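4.2 Wall coverings and reported tidiness

Of the 3878 survey returns, 600 came with enough detail on the room itself to be used here. The rest said "bedroom" or "spare room" and not much else. Coding was done twice, first by Moya and then by Pastor, and where they disagreed the entry went to Mahmoud for a final call. Most disagreements were over what counts as a pattern. A faint stripe, for instance. Or textured paint, which we ended up leaving out altogether.

The main split is between plain walls and printed walls, and inside the printed group between geometric and botanical. Botanical was the larger of the two in both towns, Carrasco and Istum, and by a wider margin in Istum. Older respondents named the plants when they could (ferns, ivy, "some kind of palm"). Younger ones gave a color, or the shop.

We had expected people living with printed paper to report more clutter. Earlier work on busy backgrounds and search time points that way, and so did our own pilot in August. The returns do not really bear it out. People with plain walls were a bit more likely to call their room untidy, and in the follow-up calls several said the same thing in different words – on a white wall everything shows. One woman in Carrasco said she could see a sock from the hallway.

What did matter was the storage, and the color of it in particular. Strong solid colors against a pale print got named over and over in the open comments, mostly as an annoyance, sometimes as a help ("I always know where it is"). Pale or see-through containers were hardly mentioned. Figure 3 gives the type of pairing we mean.

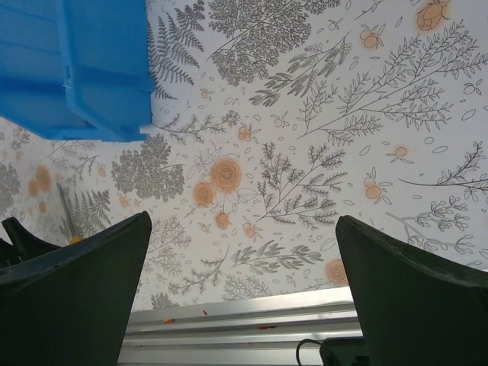
Figure 3. Blue plastic storage bin with a pale botanical wallpaper, grey line art with peach and orange accents.

The follow-up calls covered 200 households. Each call ran to 10 minutes, longer if the person wanted to talk, and a good few did. Cordero made most of them. Callers worked from a short sheet: who picked the wall covering, how long it had been up, would they pick it again, what they keep against that wall. The second question turned out to be hard to answer. People date wallpaper by other things – a birth, a new boiler, the year the dog came – and we have kept those answers as given instead of turning them into years.

Who picked it is more intresting. Where the person answering had chosen the print themselves, they rated the room as calmer, and this held for botanical and geometric alike. Where it had come with the house, or a partner or parent had picked it, ratings were lower and the comments sharper. Tenants were the lowest of all. Several had never thought about the wall until we called and then had a lot to say.

Two cautions. First, rating calm over the phone is a blunt tool. We used the five-point Guvodov scale because it is short and the pilot had used it, but the middle point got far too many answers, and Ortuño's check on the wording suggests that people took "calm" to mean "quiet". A room over a main road scored low whatever was on the walls. Noise was not in the survey and should of been. Second, the storage comments came up unprompted, so we can say that people mention bright containers but not how many own one and never think about it.

There is also the question of scale of print, which we could not settle. Small dense leaves and big open fronds were coded together under botanical. Some of the comments treat them as quite different things ("the little leaves make my eyes jump", "the big ferns I like"). A good number of papers mix the two anyway. The Fullance sample books sort prints by repeat length, which would be easy enough to borrow for a second round, provided that people can be talked into measuring their walls.

Bedrooms and living rooms are reported together in this section. Split out, the pattern for chosen versus inherited prints stays in place for bedrooms and gets weaker for living rooms, maybe because more people have a say in those. Kitchens are left for 4.3. Too few had paper, and the ones that did had mostly put it up on one wall only.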